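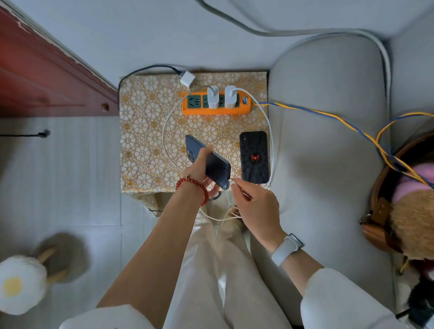
Our project was about where phones get charged in a shared home, and why the spot people end up using is almost never the spot anyone planned. We picked this after the first class discussion, when half the group said they charge on the bed or the floor and the other half said the kitchen counter. Nobody had a desk they used for it. So we looked at side tables, small stands, window sills, shelves, and asked what makes one of them work as a charging spot. The sofa stand ended up as our main case. Small square top with a gold-and-white flower cloth over it, an orange power strip lying across the cloth, two chargers plugged in and one more resting on its side behind the strip, and two phones sharing what room was left. That's a lot on one little surface and it is a pretty normal evening for a charging spot.

Group: Liv Brekke (interviews, floor plans), Graça Peixoto (surface measuring, prototype), and me (writing, cable stuff, most of the late edits).

1. What we wanted to find out

Three questions at the start, cut to two after feedback:
- what actually sits on a charging surface besides the phone
- what could be changed cheaply, with no drilling, in a rented place

The dropped one was about battery life. Too technical for the time we had and not really a design question.

2. How we did it

Short interviews, 31 people, mostly students and their housemates, a few parents. Liv wrote the questions and tested them on her own house first. We asked people to describe their charging spot before showing it to us. That was Graças idea and a good one, because the descriptions left out so much. People said "just a table" and then there was a lamp, keys, two mugs, a strip, old chargers that fit nothing.

After that we visited 22 of the homes. Sketch of the room, sketch of the surface, length of the cable from wall to phone, and a note on what was underneath (rug, bare floor, cloth). We did the visits in the evening, between six and nine, when people are home and the phones are low. In hindsight some mornings would of been useful too. A charging spot at seven am is a different thing, everybody grabbing and leaving.

No names of participants in this report. We use room types only.

3. What we found

Seating wins. Most of the spots we saw were within arm reach of a sofa or bed, even when there was a free outlet next to a proper table. People want to keep using the phone or at least hear it. One housemate told Liv, "if I can't reach it I don't plug it in." We put that on the poster.

The strip goes on top. We expected power strips on the floor. On small stands they often moved up onto the surface, next to the phones. Reasons given: can't bend down, dog, vacuuming, want to see the switch. The cost is space. On the sofa stand the strip takes the upper part of the cloth and whatever is left is for phones.

Cables are longer than the job. The white cable at the sofa stand goes in a wide curve round the side of the cloth, and part of it hangs off the front before it gets to the phone. We saw this kind of loop over and over. Extra length is nice when you sit and scroll while charging, but it drops over the edge when you aren't holding it, and then it gets a foot or a knee.

Cloths. Didn't plan to write about these at all. A lot of homes cover the stand, for looks or to hide scratches. Cloth edges hang down, things slide a bit, and a cable under a fold is hard to find in the dark. But people were attached to them and would not take them off for our sake. So any fix had to work on top of fabric. This killed our first prototype, see below.

Face down or face up? Split. Some put the phone face down to stop looking at it. We noted it but couldn't say much from it. One phone back with a red spider on a dark web pattern came up in our discussion about telling phones apart, Graça said decorated backs are a good argument for face down in a shared house. You know whose is whose without waking the screen. Fair point. Went in the notes.

4. Prototypes

We made 2.

Brirnus, first version. A clip for the table edge with slots for cables. Cut from scrap plastic in the workshop. Worked well on bare wood. On cloth it bunched the fabric up and slipped, and the person testing it said it looked like a clothespin. Dropped after a few days.

Second version, we kept calling it Atenton and the name stuck. A flat weighted tray, low lip on three sides, one open side for the strip to lie against. Felt on the bottom so it sits on fabric. Two notches in the front lip where a cable rests, so the plug end stays on the tray when you unplug. Weight is 400 grams, which came from trying different amounts of washers in a sock until it stopped being pulled off by the cable. Not very scientific but it did the job.

We lent the tray to four homes for a week each. Comments:

"Plug stays where I left it, thats the main thing"
"Too big for my stand, the remote has nowhere to go now"
"Would be better if the lip was lower on the sofa side"
"My sister put her jewelry in it"

The size comment is the important one. Small square stands are what people have next to the sofa, and our tray was drawn for a bigger bedside table. Graça redrew it narrower but we ran out of workshop time in May, so only a cardboard version exists.

5. Things that went wrong

Lost one set of sketches. Liv had to go back and redo it, and the family had moved the furniture, so that home is only in the interview count.

The measuring sheet was changed halfway. Early sheets have cable length from the outlet, later ones from the strip. We fixed it where we could. The cable table in the appendix mixes both and is marked, please don't average it.

We wrote to Wikström, who make furniture fittings, to ask about felt and edge clips. Got a friendly answer and some felt samples but after the prototype was finished. Iltodetti never replied.

6. Safety

Our supervisor asked for a section, so, short. We are not electricians and didn't test any equipment. We did write down general habits to suggest to the homes: don't cover a strip with cloth or cushions, don't plug one strip into another, check wires for damage, keep drinks on a different surface. Wires that run across seats came up as well. At the sofa stand a twisted yellow-and-blue wire runs from the strip over the cushions, and a route behind the sofa would keep it away from people sitting down. Strip placement should have been in our interview questions from day one. It wasn't.

7. If we had more time

- build the narrow tray properly, in wood or pressed felt
- morning visits
- ask about guests, several people said guests charging is when the spot falls apart
- a version with a place for spare charger bricks, they roll around and end up behind things
- talk to people who charge only at work

8. Who did what, hours

Liv: all interviews, most of the visits, poster layout
Graça: measuring, both prototypes, cardboard version, drawings
Me: this report, cable table, returning the borrowed scale

Hours are in the shared sheet. Drawings of both trays are in appendix B, interview questions in appendix A. Appendix C (cable table) will be uploaded separately, the file was to big for the form.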